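About Stutberg 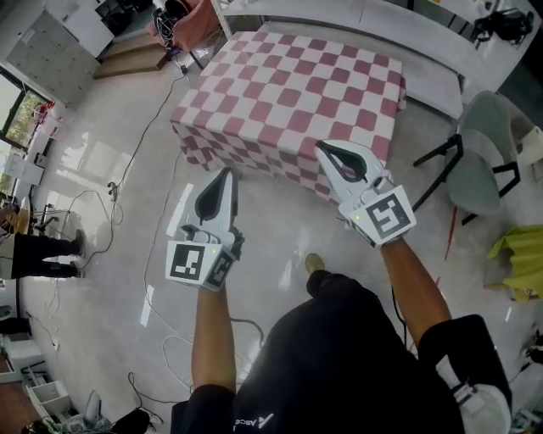

The checkered box on the floor of the main room, with the long white counter behind.

Stutberg is a handling and packing workshop. We work out how boxed goods should be picked up, turned, set down and stored, and we write the procedures that our clients' packing rooms then use. The company was set up by Jahangir Weerakoon and Tobiloba Akpan, who had both worked in the same mail-order warehouse and had both rewritten its packing manual, at different times and without knowing it.

What we do

Most jobs begin with a carton. A client sends us the packaging they intend to use, empty and filled, along with the weight range and the stacking height. We carry out a fixed series of lifts, turns and placements and record where the grip falls, how far the sides flex and which edge takes the load when the item is put down. The result is a handling sheet of one or two pages. A sheet covers one package size. If the client changes the board grade or the wrap, the sheet is reissued.

We also lay out packing rooms. This covers counter height, floor clearance, the position of seating and the route between the shelf and the packing station. We do not supply furniture or shelving.

The main room

The main room has a glossy gray floor and a long white counter along one side. The middle of the floor is used for ground-level work, meaning anything picked up from or put down below knee height. Ground-level handling accounts for a large share of the complaints we are asked to look into, and many written procedures leave it out and start at bench height.

Chairs stay in the room during ground-level work. A packing room in use has chairs in it, and a lift that only works on a cleared floor is of limited value to the client. The gray upholstered chair with black metal legs is used for seated reach work and is moved according to the layout under review. Chair positions are noted on the record sheet before the first lift and again after the last.

Patterned boxes

Plain brown board is difficult to read at a distance. When a carton turns a few degrees during a lift, the change is easy to miss. For reference work we wrap a rectangular block in a red-and-white check on the top and sides. The squares give a regular edge to judge against, and a tilt or a twist shows up as a run of squares out of line with the floor.

The wrap is replaced when the corners lift or the squares wear through. Offcuts are kept for patching but are not used on a block that is in a current series.

How a series is run

A standard series is 300 lifts, divided between ground level and counter level. The block is returned to the same start position each time. Approach is from the near side unless the sheet states otherwise. A lift is void if the block touches a chair leg or the counter, and voids are repeated at the end of the series and listed separately. We do not drop them from the record.

Clients may attend. The morning session starts at nine, and visitors are asked to stay on the counter side of the room.

Sheets and formats

Our handling sheets are issued under the name Rullis. There are 49 sheets in the current set, and each carries its own revision letter. The companion set for soft and folded goods is called Flukby. It is shorter and is still being extended, as folded items do not hold a fixed edge and need a different method of recording. Layout work is filed under Skinner, after the street where we had our first room.

Rullis and Flukby sheets are revised every February. Holders of an earlier revision receive the new one without charge for two years after purchase.

People

Jahangir Weerakoon is responsible for test series and for the accuracy of the sheets. Tobiloba Akpan is responsible for room layouts and client visits. Both sign every sheet before issue.

Inquiries

Please include outside dimensions, filled weight and the number of units handled per shift. Send drawings if they exist. Sample cartons should arrive flat, with the filled example packed separately and labeled with the client name on two sides.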